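## Farzana Soomro, la couleur à table

Farzana Soomro reçoit tard dans l'après-midi, avec du thé trop infusé (elle s'en excuse trois fois) et des biscuits au cumin qu'elle pousse vers vous jusqu'à ce que vous cédiez. Elle choisit la vaisselle des autres depuis 14 ans, d'abord chez Fanbridge, puis à son compte, et elle en parle comme d'autres parlent de leur jardin.

« Chez ma mère, tout était blanc, on sortait le beau service en novembre et on n'osait plus respirer ! Moi, je voulais des assiettes qu'on attrape sans y penser, une rose pour l'un, une orange pour l'autre, et tant pis si rien ne va ensemble. »

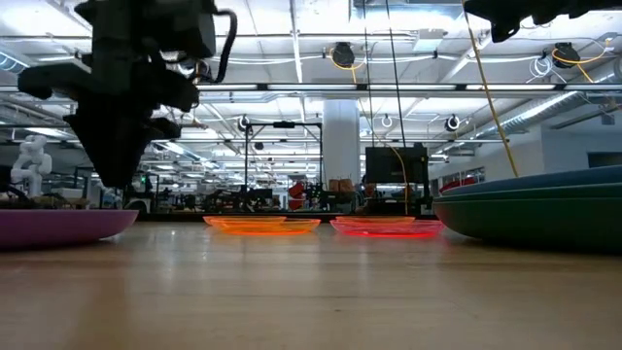
Ce qu'elle aime par-dessus tout, c'est le translucide posé sur un bois clair. « Le bord prend la lumière, surtout dans l'orange, on dirait presque qu'il s'allume. Et puis il faut quelque chose de sombre à côté, un grand bol vert foncé par exemple, sinon l'œil se fatigue. »

Elle se méfie en revanche des tables trop remplies. Pour Pavcombe, elle avait présenté 26 modèles, et le client en a gardé 11. « J'ai boudé toute une soirée, je vous assure, et le lendemain j'ai trouvé qu'il avait raison. »

Et à la maison ? Elle rit, se lève, ouvre le placard. Les bols sont empilés de travers, le magenta tout en haut. « Celui-là, c'est pour les cerises. Reprenez donc un biscuit. »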